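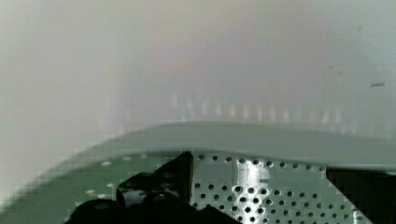

So I finally made it to the Meireles open day! I've been saying I'd go for years, and every spring something comes up (last time it was the dog, the time before that I had the wrong weekend written down), but on 11th May I was in the parking lot at Willeo before the gates opened, with a thermos and a granola bar and no excuses.

For those of you who don't know it, Meireles is a sheet metal shop out past Stumton, on the road that used to go to the old feed mill. They make perforated metal. That's pretty much all they make, and before you click away, let me say I had a great time. Guards, trays, vent covers, speaker fronts, those panels people hang their garden tools on — if it's metal and it's full of holes, there's a fair chance they've had a go at it.

You sign in at a folding table, they hand you ear plugs and a pair of safety glasses (mine fogged up the minute I had a sip of coffee), and then they split you into groups. I was in the second one, with a retired couple from Geltley and a dad with two boys who wanted to know if anyone had ever lost a finger. The answer was no, and the boys were pretty let down.

Our guide was Anselmo Ayala, who has been at the shop for 17 years and started out sweeping under the presses. He's got one of those voices that carries over machinery without seeming to be shouting. He began us at the raw stock, big flat sheets leaned up in racks, and then walked us along to the punching line. I'd pictured one hole at a time, like a paper punch. Nope! The tool has a whole row of pins, the sheet feeds forward a little, bang, feeds forward a little more, bang, and you feel each one in the soles of your shoes. The little discs that get knocked out are called slugs and they go down a chute into a bin. They sell them for scrap. The boys each got a handful and I was a tiny bit jealous, so I asked, and now I have a handful too. They're in a dish on my desk.

What I hadn't thought about at all is that punching a sheet full of holes makes it curl. All that pressure goes into one side and it comes out bowed like a potato chip, so there's another machine with rollers whose whole job is to flatten it again. The lady from Geltley asked if you could just flip it over and punch it from the back, and Anselmo laughed and said he'd asked the very same thing his first week.

Then there's the question of the pattern. You can have your holes in straight rows, lined up in a grid, or you can have them staggered, so each row sits in the gaps of the one before. Staggered lets you pack more in. Straight looks tidier, and according to Anselmo that's what people want when it's going somewhere they'll see it every day. He had a sample board with both kinds side by side and I have to say I'm a straight rows person. My husband, when I got home and asked him, is staggered. We've been married a long time and I never knew this.

The curved pieces were my favorite part. If you bend a sheet right through the holes, they stretch and go egg-shaped, and you can get a kink where you wanted a smooth line. So on anything with a rounded edge they plan the layout first and leave plain metal where the bend is going to be. I've been going around the house ever since looking at the backs of things. The toaster oven is very well done. The radiator cover in the hall is a disgrace.

The finishing room we only saw through a window, which was a shame, but they had a rack of color chips outside and I spent way too long there. There are greens on that rack I would happily paint my kitchen. Most of what goes out in stainless is 316, for boats and other places with salt around, and that stays bare.

Lunch was hot dogs and a very good potato salad, 5 dollars, cash only, so bring some. There was a raffle (I didn't win) and a table of seconds, panels with a scratch or a bad corner, marked way down. I bought two for the potting bench. They did not fit in the car the way I thought they'd fit in the car, and I drove home to Stumton with the passenger seat all the way down and a sweater wrapped around the corners.

A few things if you're thinking of going next year. Sign-up opened in April and the morning tours went first, so keep an eye out. Each group is capped at 30. Wear closed shoes, they really will turn you away, I saw it happen to a woman in very nice sandals. The upstairs walkway is an open grate you can see straight down through, and if you don't like heights you can wait at the bottom, as the dad did while his boys waved at him.

I've still got to figure out how to hang those panels.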